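Yellow-green chairs, blue leafy pattern, one red flower. Am I done?

halfpint_parlor
Posted 20 July 2023

Longtime reader of other people's decorating mistakes, now submitting my own.

The room is the one we use for eating, mail, arguments about mail, and whatever my sister-in-law is making that month. It has a white table, which nobody objects to. It also has the molded chairs with the rounded shell backs, in a color the Nillberg listing called "Pear." I paid 50 dollars for them off the clearance page and drove them home from Volcombe with my knees against the dashboard.

My trouble is everything that came after. I have a weakness for blue on white. Trailing stems, curly tendrils, leaves with little teeth on them, round blossoms that don't belong to any plant I've ever killed. I own it on dishes, on cloth, and on myself. None of it was bought to go with anything. Then the chairs moved in and every blue leaf in the place started looking like it had been seated next to its ex at a wedding.
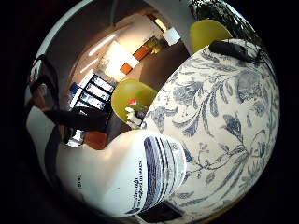
I tried being sensible first. I moved the plain terracotta-colored seat in from the hall so there'd be something warm at the table, and I put a single red flower on the table. My household's verdict was that it now looked like a nice waiting room. I took that hard, and then I thought about it and decided I have been in worse waiting rooms.

So the questions:

1. Does blue floral on cream white get along with yellow-green, or am I kidding myself?
2. Does the red flower help, or is it one more guest who doesn't know anybody?
3. If something has to leave, is it the chairs? Please don't say the chairs.

Re: Yellow-green chairs, blue leafy pattern, one red flower. Am I done?

secondcoat_ed

1. Yes. 2. Yes. 3. No.

Slightly longer answer. The blue you've got is a soft one, a slate or gray-blue, and that's what saves you. A loud royal blue next to those chairs would look like a sports team. Muted blue lets the chair be the loud one. You only get one loud one per room and you've already paid for it.

Leave the flower. Small and red in a short white container is about as much red as that table can stand.

Re: Yellow-green chairs, blue leafy pattern, one red flower. Am I done?

tablecloth_skeptic

I'm going to be the person who says it. It's the chairs.

I had a set in a color like that. Mine were from Florkon and theirs was called "Citron Mist," which should have warned me. For the first month people said how cheerful they were. After that people just said "oh, you still have those." In morning light they were yellow, by dinner they were olive, and in a rented hall's worth of overhead lighting they made my whole family look seasick. I gave them to my nephew, and he's at the age where he will sit on anything.

Blue and white has been getting along with wood for hundreds of years. Get wood chairs and go lie down.

Re: Yellow-green chairs, blue leafy pattern, one red flower. Am I done?

halfpint_parlor

I said please.

Also I don't want wood. My parents had wood. I spent a good part of my childhood being told not to lean back on wood.

Re: Yellow-green chairs, blue leafy pattern, one red flower. Am I done?

gravyboat77

Can we settle whether these are green or yellow? I've been going back and forth and my husband has now been called in from the yard to give an opinion. He says green. I say yellow with a green problem. We are not currently speaking of it.

It does matter for the advice, though. If they're mostly green you can treat them like foliage. You've got leaves all over the pattern already, so the chairs are just more leaf. If they're mostly yellow then you need to go the other way and repeat the yellow somewhere small, a thin edge of it on something, so they don't look stranded.

Re: Yellow-green chairs, blue leafy pattern, one red flower. Am I done?

secondcoat_ed

Chartreuse leaning olive. I worked the counter at Cordeiro Paint for longer than I planned to and I mixed that color for exactly the sort of customer who writes a post like this one. They always came back for a second can. They also always came back to say it looked different at home, as though I'd done it on purpose.

Paint a card with your wall color, hold it against the chair at breakfast and again at night, and quit looking at it in between.

Re: Yellow-green chairs, blue leafy pattern, one red flower. Am I done?

pinstripe_pantry

Everyone's fighting over the chairs and walking right past the stripes. A few dark navy lines, different widths, on plain white is the hardest-working thing you can put near a busy floral. It gives your eye somewhere to park. I'd want more of that and less tendril. Napkins would do it, or a couple of mugs. Same family of blue but a good deal darker, and straight.

My own rule is one stripe for every two flowers. I made it up in a store and I've been defending it ever since.

As for the red flower, I'm with the household. It's fine, but it's doing that thing where it knows it's the accent. Try white for a week.

Re: Yellow-green chairs, blue leafy pattern, one red flower. Am I done?

secondcoat_ed

White on a white table. Bold. We'll send out a search party.

Re: Yellow-green chairs, blue leafy pattern, one red flower. Am I done?

pinstripe_pantry

It has leaves, Ed. Green leaves. You'd find it.

Re: Yellow-green chairs, blue leafy pattern, one red flower. Am I done?

halfpint_parlor

Reporting back. I took gravyboat's advice about repeating the yellow, mostly because it was the only advice that didn't involve shopping. The idea was to look at the blue pattern up close with yellow right near it and see whether I flinched.

I did not flinch. The several shades of blue turn out to be doing a lot of the work – there's a pale one in there that I'd never paid any attention to, and with khaki and a bit of yellow for company it looks like somebody chose it. The cream-white ground helps too. A bright white would have been colder.

What I did learn is that the pattern is better in quantity than in dots. One big sweep of it reads as a decision. Six little bits of it, spread around evenly like I had them before, reads as a gift shop. So the small stuff is going in the cupboard and the big stuff stays out. The dark gray is also a better neighbor than I'd expected, and I have been ignoring gray for years on principle.

The chairs are staying. Sorry, skeptic.
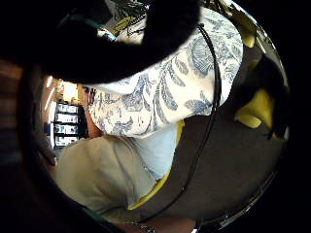 Re: Yellow-green chairs, blue leafy pattern, one red flower. Am I done?

tablecloth_skeptic

I'll concede the pattern. The ferny, scrolly stuff looks good at that size and I like the muted blues together. I don't concede the chairs. Ask me again in February, when the light's gone and you're eating soup in what amounts to a pond.

My nephew says hello, by the way. He has spray-painted his black.

Re: Yellow-green chairs, blue leafy pattern, one red flower. Am I done?

gravyboat77

Black!! That poor citron.

Husband has revised his position to "greenish." I'm calling it a win and he's going back to the yard. Halfpint, glad you kept them. I'd still like to know what you do about the wall, and whether the terracotta seat gets to stay at the table or goes back to the hall. I have one close to that color (the seat, that is) and it's been homeless since we redid the den.

Re: Yellow-green chairs, blue leafy pattern, one red flower. Am I done?

halfpint_parlor

It stays until somebody trips on it. The orange-brown takes the edge off the green, and it's the one my sister-in-law always sits in, so moving it would mean a conversation.

Wall is undecided. I have four sample cards taped up and they all look like oatmeal. Ed, before you ask, yes, one of them is from Cordeiro, and yes, it looked different at home.

Re: Yellow-green chairs, blue leafy pattern, one red flower. Am I done?

secondcoat_ed

Go with the second-lightest oatmeal. It's always the second-lightest oatmeal.

1323 views | 4 shares

Back to top | Contact the moderators | Posts are the property of the people who regret them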